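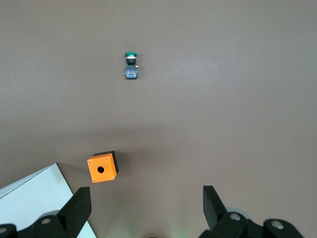

Somebody Has Your Phone Number and Says They're From the Bank

Posted in: Crime & Safety, Fraud, Interviews

Print this page | E-mail to a friend

I have a confession to make before we get going. Two years ago I almost gave a stranger the code to my savings account. He was polite, he knew my middle name, and he called at the exact moment I was trying to get a lasagna out of the oven. So when I heard that Hsin-yi Lai was giving free talks on impersonation fraud at the Prumosura Library, I asked if she'd sit down with me afterward. She said yes, as long as there was coffee.

We met on a Wednesday at Hegazy, the bakery across the street, and she had a folder so fat it wouldn't close. Hsin-yi spent years on the fraud desk at Utetti Credit Union before she left to run Ziltudano, a small helpline for people who have been scammed or think they're about to be.

I told her my lasagna story first, to get it over with. She didn't laugh, which I appreciated.

"People tell me they were stupid, and then they describe a really well-run crime," she said. "The caller had a script. He's read it all day long. You've heard it once, with oven mitts on."

So what exactly is impersonation fraud? In plain terms, somebody pretends to be a person or an office you trust – a bank, a sheriff's deputy, your grandson – to get money or information out of you. Hsin-yi says a lot of her callers don't think of it as a crime at all, especially when they pressed the buttons themselves.

"They say, well, I sent it, so it's my fault. I always ask them, if a man in a fake uniform knocked and you handed him your purse, would you call the police? Of course you would! It was a lie that got the money out of your hand."

I wanted to know how a call like that usually goes. She flipped through the folder and pulled out her notes on one case, with the name blacked out. A retired bus driver had been told there was a charge of $3653 on his card from a furniture store he'd never set foot in. He was upset, naturally. The caller offered to cancel it right then, if he would just read back the code on his screen.

"The code is the whole thing," Hsin-yi said. "That's the caller signing in as you. The furniture store was never there."

He was on the phone for 40 minutes. I asked why he didn't hang up, and she gave me a look over her cup.

"Because they told him that if he hung up, the charge would go through. They keep you talking so you can't call your daughter. Callers tell me their ear was sore."

Her advice is pretty simple, and I wrote it on the back of my receipt. Hang up. Wait a bit, go stand in the yard if you need to. Then call the number printed on your own card, and not any number the caller gave you. If you've got a second phone in the house, use that one.

And if the money's already gone? Call the bank before you do anything else, she says, even if it's the middle of the night and you feel sick about it. Then make a police report and hang on to your copy. Write down what you remember while it's fresh, including the stuff that seems silly, like music in the background or what the caller called you.

"I had a woman apologize to me for 25 minutes before she'd tell me what happened," Hsin-yi said. "I would have liked those minutes for the bank."

I asked if the people who do this ever get caught. She wobbled her hand. Some do, she said, and usually it's the ones lower down, who let their own accounts be used to move the money. That's a crime too, by the way, and she gets calls from college kids who answered an ad for easy work at home and found out the hard way.

"They ask me if they're a victim or a suspect," she said. "I tell them to talk to a lawyer before they talk to me."

By then the bakery was putting chairs up and my coffee was cold. Her next library talk is in September, and she's bringing recordings of real calls this time, with the victims' permission. I'm planning to go and I'm dragging my brother along, who still answers every unknown number with his full name.

Filed under: Fraud | Phone Scams | Know Your Rights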